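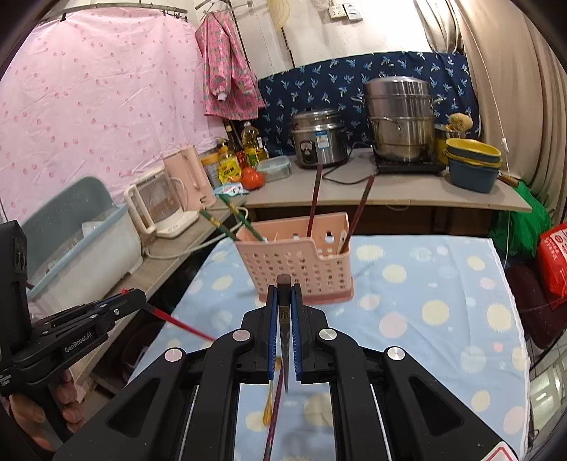 ESTPORT STUDENTS TAKE ON THE CHOPSTICK CHALLENGE: College robotics club opens its doors for an afternoon of grippers and kitchen tasks

May 10, 2025

The robotics club at Estport College is delighted to invite families, neighbours and anyone with a bit of curiosity to its end-of-year open afternoon, where 22 students will show what they have been working on since February.

The club's project this year is called Pulent, and it is all about the small jobs we do in our kitchens without giving them a second thought. Students use hand-held grippers, one in each hand if they are feeling brave, to pick up chopsticks and stand them in a pink holder in the middle of the table. It sounds simple enough, and most visitors say so right up until they have a go themselves!

"A chopstick is thin and it likes to roll, and you have to be very gentle with it or it goes off sideways," said Nahom Tamiru, who leads the club. "We started with sponges and cups, which were lovely and forgiving, and then one of our first-years asked about chopsticks and that was the rest of the term gone. I have never seen a room of teenagers so quiet."

The recordings the students make with the grippers are used in their lessons on how a robot arm might learn the same movements, and seven of them will go on to present the work at the Stojanovska Schools Robotics Meet, where 57 teams have entered. The club came sixth last year and would dearly like to do a little better.

Visitors can try the grippers for themselves, talk to the students about their notebooks and stay for tea and cake afterwards in the Gullari Room, just along the corridor. Younger children are very welcome with a grown-up. Entry is free and there is no need to book, though schools bringing a group are asked to let the college office know beforehand so that there are enough chairs.

Students who would like to join the club next year can put their names down on the day, and no experience is needed.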